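Last updated: 2/18/21

I started keeping a paper budget again in July, after three years of using an app. The app worked fine. It sorted everything into colors and sent me a summary, and I stopped reading the summary by the second month.

The notebook is a plain one from Humberg, 100 pages, ruled. Each page gets a date, what I bought and what it cost. I don't use categories. At the end of the month I add it all up with a calculator and write the total at the bottom.

The first total was a surprise. I had spent $388 on food I didn't cook, mostly lunches from Renaud, the sandwich place near my office. I would have guessed half that. I still go there, but I bring lunch from home most days now, usually rice and whatever was left from dinner.

Pacita Cruzado, who I used to share an apartment with, has done this for years and gave me one piece of advice: write it down the same day. She's right. I skipped a week in the fall and ended up with a line that says "store, 53?" and I still don't know which store.

The goal was to put away $3000 for a used car. I'm a little over two thirds of the way there. The transmission on the old one is going and the mechanic at Skelum told me not to put more money into it, so I drive it to work and back and take the bus for anything longer.

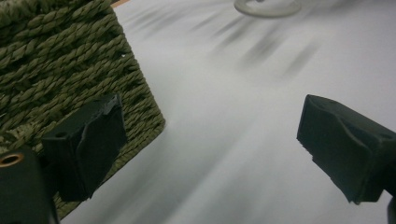
Receipts are the part I haven't worked out. I was stapling them to the pages, but the notebook got too thick to close. Now I keep them until the month is added up and then throw them out, except for anything with a warranty. Those go in a folder with the car papers.

I'm on the second notebook already. Same kind, but this one has a blue cover – the store was out of gray.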